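Section 6: Laundry and Tidying Routines

Before you read any further, lower your expectations to the height of a sock. The Tultness two-arm kit can do a small number of household chores, slowly, with somebody standing next to it. If you bought it to get out of doing laundry, you now have laundry and a robot.

6.1 What this section covers

Soft items (pants, shorts, towels), one basket, and a short list of things that live near the basket. Glassware and bowls are in Section 7. Please read Section 7 before you try Section 7.

6.2 Before you start

1. Run the arm check from Section 3. Both wrist cameras must show a live picture in the Vorus panel.

2. Wipe the table. Lint builds up and the grasp finder will happily try to pick up lint.

3. Place the basket where both arms can get to it. If only one arm reaches, the routine will begin anyway, get halfway, and stop with code 612.

4. Choose one item. The software lets you queue up to 20. Choose one.

5. Set arm speed to 2. The dial goes higher for the benefit of people making videos.

Caution: Keep hands, sleeves, and curious relatives outside the enclosure while the arms are powered. The arms do not know you are there.

Compare your own camera views with these before going on to 6.3.
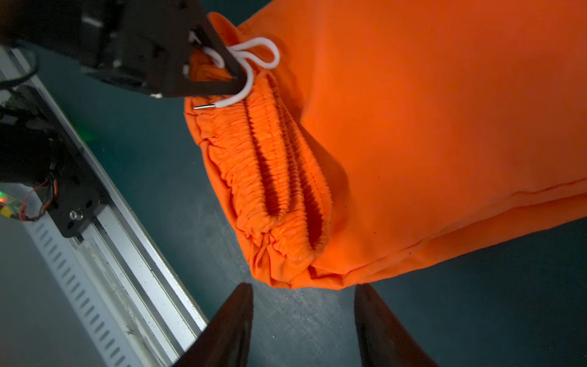
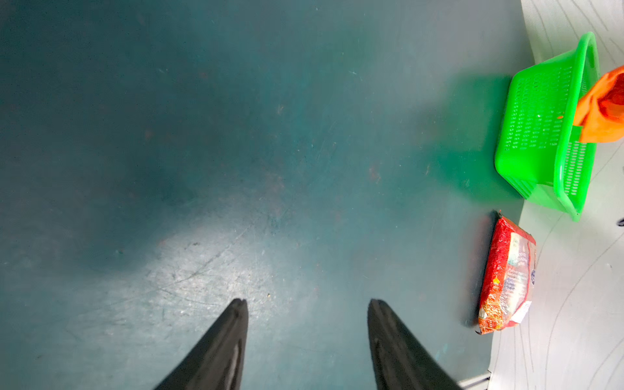
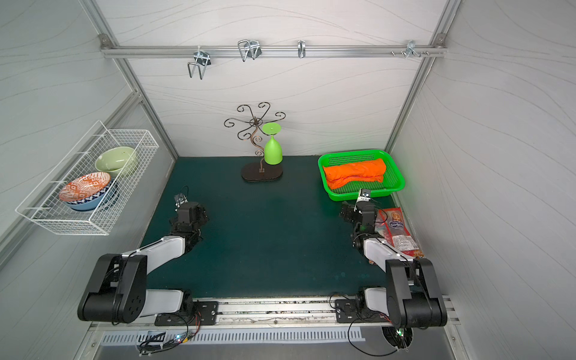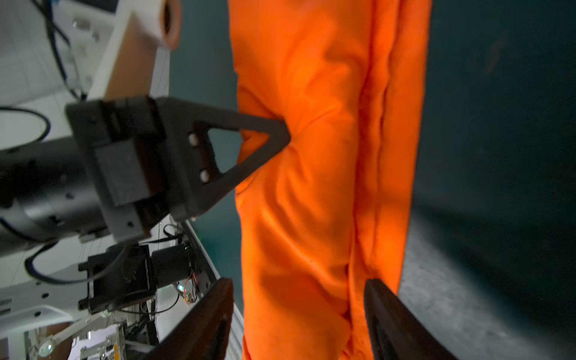 6.3 Running the routine

1. Press Start and wait for both arms to reach the ready pose. They don't get there together. This is normal.

2. When the panel asks for a grasp point, tap the thickest part of the fabric. For anything with a waistband, tap the waistband. Avoid single layers, which slide out of the fingers.

3. Watch the first lift. If the item comes up twisted, press Back. The robot will put it down and try again with the same confidence as before.

4. At the handover, wait until the second gripper has closed before you confirm. Confirming early puts the item on the table.

5. Let the fold step run to the end, then look at the result. You are asked to rate it Good, Fair, or Redo. Mio Kuroda, who wrote the fold step, rates a great many things Fair.

6. Press Finish. Both arms park. Remove the item by hand and, if you have standards, fold it.

Note on drawstrings: A cord in the gripper will register as a successful grasp. The arm will then lift the cord, and the pants will follow or not, as they please. Tie the cord short or tuck it inside.

Note on snack packets: Shiny wrappers confuse the depth estimate. Move them out of the work area if you aren't asking the robot to pick them up. If you are, see 6.5.

6.4 When it goes wrong

Code 612: one arm can't reach. Move the basket and restart.

Code 2966: the two arms disagree about who is holding the item. Support the item, press Release on both, and start over from step 1. Do not pull. The Sunlow shop replaced a finger set after somebody pulled.

No code, arms stopped: check that the routine hasn't finished. It can be hard to tell.

6.5 Can it do chores yet?

We get this question often enough that Ngozi Shehu asked for it to go in the manual. Moving one known object from table to basket is dependable on a good day. Picking a garment out of a heap is fair. Folding it so that a second person would recognize it as folded is still being worked on. Sorting, matching, ironing, and finding the other sock are not supported in this release.

Shop-floor users on the Yoshida mount have an easier time of it, as boxes keep their shape. If your work is mostly rigid parts, skip to Section 9 and enjoy yourselves.

6.6 After use

Park the arms, switch off at the rear panel, and check the rail slots for crumbs, threads, and dropped screws. A screw found in the slots came from somewhere, so go through the tightening list in Section 3 before the next run.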